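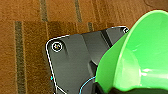 Home Collections Listening Room Guides Contact

How to Clean and Digitize a Vinyl LP

Skaslow Sound Library, Guides for Members
By the Audio Preservation Desk
Updated July

This guide sets out the procedure the Library recommends to members who wish to make a digital copy of an LP they own. It assumes a working turntable, a phono preamplifier and a computer with recording software. Members who do not own a turntable may reserve one in the Gallardo listening room.

Before you begin

Inspect the record under a bright lamp. Hold it by the edge and the label only. Light surface marks seldom affect playback, but a scratch that can be felt with a fingernail will usually be heard. Records that are cracked or badly warped should not be played at all and may be brought to the desk for advice.

Note the catalog number, the label name and any writing pressed into the blank area near the center. Different pressings of the same album can differ in running order and in sound, and this information is difficult to recover later from the audio file alone.

Cleaning the record

1. Remove loose dust with a dry carbon fiber brush while the record turns on the platter.
2. Move the record to a clean, lint-free cloth. Apply a small amount of record cleaning fluid to a soft pad, keeping the label dry.
3. Wipe along the grooves in a circular path. Do not wipe across them.
4. Rinse with distilled water on a second pad and stand the record in a rack. Allow at least 20 minutes before playing.
5. Place the cleaned record in a new inner sleeve after recording. The original sleeve should be kept with the jacket.

Household glass cleaner must not be used.

Setting up the turntable

The turntable should stand on a level surface away from the loudspeakers. Check the tracking force against the figure given by the cartridge manufacturer, and clean the stylus from back to front with a dry stylus brush. Confirm the speed before recording. Some 12-inch singles play at 45 rpm and do not say so clearly on the label.

Setting the level

Play the loudest passage on the side and watch the meters. Peaks should stay at or below -6 dB. Fuzz guitar, brass and close-miked drums can rise suddenly, so it is advisable to sample several tracks - the opening song is often not the loudest. Once the level is set, leave it unchanged for both sides.

Recording

Record at 24 bits and 96 kHz where the equipment allows. Start the recording before lowering the stylus and stop it after the stylus has been raised. Record each side as one continuous file and save it before making any edits. This unedited file is the preservation copy.

Editing and naming

Work only on a duplicate. Divide the side into tracks, leaving the original gaps in place where songs run together. Click removal should be used sparingly, as strong settings dull cymbals and picked strings. The Library discourages noise reduction on rock and surf recordings from small labels, where tape hiss is part of the master.

Files should be named with the catalog number first, then the side and track. A record numbered 3491 would give 3491_A_01 for the first track. Members who use the Flalent tagging template will find that it fills in the side and track fields automatically.

Storage

Keep two copies on separate drives. An album at the settings above may occupy more than a gigabyte. Smaller listening copies can be made from the edited files at any time.

Comments (3)

tremolo_bar: Very clear, thank you. Would you suggest the same level for mono 45s? Mine seem to be cut a lot hotter than my LPs.

Skaslow Audio Desk: The same limit applies. Please set the level separately for each single.

Tondemico Records fan: I have 200 albums waiting and the naming section alone will save me a headache. I had been naming everything by artist and had three files called "Side 1."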